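Dovum Revises Cutting Dies for Large-Format Puzzles

Dovum, the Gasodbridge maker of jigsaw puzzles, has replaced the cutting dies used for its large-format landscape line and will ship the first boxes from the new tooling in April. The change affects all 17 titles in the Kasano series. Artwork, box dimensions and finished size stay the same.

The company said the old dies had reached the end of their usable life after two regrinds. Steel rule in a cutting die wears at the curves first, and a puzzle cut on a worn die shows it as fibers hanging from the back of the piece, incomplete separation at the knobs, and a raised lip along the printed edge. Dovum's returns log for the Kasano series had shown a rise in all three complaints.

"The straight runs were still cutting clean," said Ramil Mercado, who oversees tooling at the Gasodbridge plant. "The tight radii at the neck of the knob were gone. You can shim a die to put pressure back into a weak area, and we did, but then you are pressing too hard everywhere next to it."

The replacement set was made by Correia, a die shop that has supplied Dovum with box blanks tooling in the past but had not previously made a puzzle die for the company. Each title in the series is cut in two passes, one die for the rows and one for the columns. The two dies are registered to each other with pins at three corners of the sheet. Under the earlier arrangement only two pins were used, and a sheet that absorbed moisture between passes could rotate slightly before the second cut.

Rotation of that kind rarely ruins a puzzle, but it changes the width of the pieces toward one side. A solver working on a large area of sky or water depends on piece shape more than on print, and uneven fit makes it harder to tell a correct join from a near miss. Dovum has described false fits as the most common subject of letters about the series, ahead of missing pieces.

The new cut pattern addresses this directly. The previous dies repeated one block of shapes several times across the sheet, turned end for end. A piece from the upper left of a finished puzzle could therefore be pressed into a position at the lower right with no visible gap. The new pattern has no repeated block. Knob position along each side is offset by a different amount from its neighbors, and the company has added more pieces with knobs on three sides.

Mercado said the shapes are still what the trade calls ribbon cut, with pieces laid out in a grid and four corners meeting at most intersections. Dovum considered a random cut for the series and decided against it. Existing customers had bought the Kasano titles for the regular grid, he said, and a random cut requires more rule in the same area, which raises the press load.

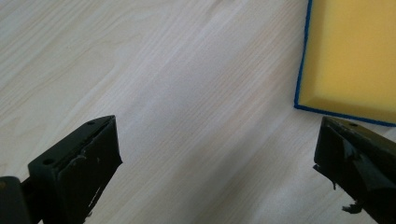

A light wood surface with soft diagonal grain.

Board stock has also changed, although by less. The series moves to a denser gray board of the same nominal thickness, with a linen-textured print sheet laminated to the front. The texture reduces glare under a lamp, which has been a particular problem for titles with a high share of pale color. The back of the board will now be printed with a light tint so that pieces can be sorted face up from face down more quickly. There is no lettering or zone marking on the back.

Dust was a further consideration. Loose dust in a puzzle box comes mainly from the board core as the rule passes through it, and a dense core sheds less. Dovum has added a vacuum table after the second pass, where the cut sheet is broken apart and tumbled before bagging. Earlier production was broken by a roller and dropped directly into the bag.

Trial cuts were run on two titles over several weeks. The first trial was rejected. Ejection rubber, the resilient strip fixed on either side of the steel rule to push the board clear after the cut, had been specified too soft for the denser stock, and pieces stayed in the die when the press opened. Correia refitted the dies with a firmer grade. The second trial ran 129 sheets without a stoppage, and samples were taken from the start, middle and end of the run for assembly.

Nine people at the plant assembled the samples, with the box picture withheld for part of the test. They were asked to record every join that seemed correct and was later taken apart. The number of such joins fell on both titles compared with samples from the old dies. Dovum has not published the counts, and Mercado noted that the people doing the test knew which cut they were working on.

The assembled puzzles were then checked for flatness and for hold. For the second check a completed section is lifted by one edge and held clear of the table. The company's requirement is that a section 9 pieces wide stays together when lifted in this way. Sections from the new dies met it. Samples taken from the end of the old dies' life had not, although those dies passed when they were new.

A tighter fit has a cost for some users. Pieces that hold well also need more force to seat and more care to remove, and Dovum expects complaints from customers who prefer a loose puzzle that can be slid into position. The company has adjusted the clearance once already for this reason. It said no further adjustment is planned before the April shipment.

Retailers will receive the revised boxes under new stock numbers. The old numbers will be closed as each title sells through, and the two versions may be on shelves together during the changeover. Boxes from the new tooling carry a small letter B after the title on the bottom panel. The top panel is unchanged, so buyers who want a particular version should turn the box over before paying.

The changeover has a practical effect on replacement pieces. Dovum does not keep loose spares. When a customer reports a missing piece, the company pulls a complete puzzle of the same title from stock and removes the piece from it. A piece cut on the new dies will not fit a puzzle cut on the old ones, even where the printed image matches. The company has set aside 87 boxes from old stock for this purpose and will offer a full replacement puzzle once the matching boxes are used up.

Customers writing in for a piece are asked to send the title, the letter on the bottom panel if there is one, and a photo of the gap with at least two rows of surrounding pieces in view. The request form on the company's site has been updated to include these fields. Requests that arrive without the photo will be held until one is supplied.

The suggested retail price is unchanged for the first shipment. Dovum said the denser board costs more per sheet and that it will review prices for the whole series later in the year. The smaller puzzles in the company's catalog are cut on a different press and are not part of the change.

Framing may need a small allowance. Finished size is listed as the same, but the tighter fit leaves less slack across the width, and a puzzle that would previously compress to fit a snug frame may no longer do so. The company recommends measuring the assembled puzzle in both directions before ordering a frame - the figure on the box is the die size, taken before lamination and cutting have had any effect on the board.

Three autumn titles will be the first to ship, followed by the harbor and mountain groups. Winter titles come last. Their large areas of snow were used as the reference for the new knob offsets, and Mercado said one of them will be cut again with a minor correction near the lower border, where two adjacent pieces came out too similar in the trial.

The retired dies will be kept at Gasodbridge until the last of the replacement requests under the old numbers has been closed. Correia holds the drawings for the new set and will handle regrinding, with the first inspection due after the autumn and harbor titles have been cut.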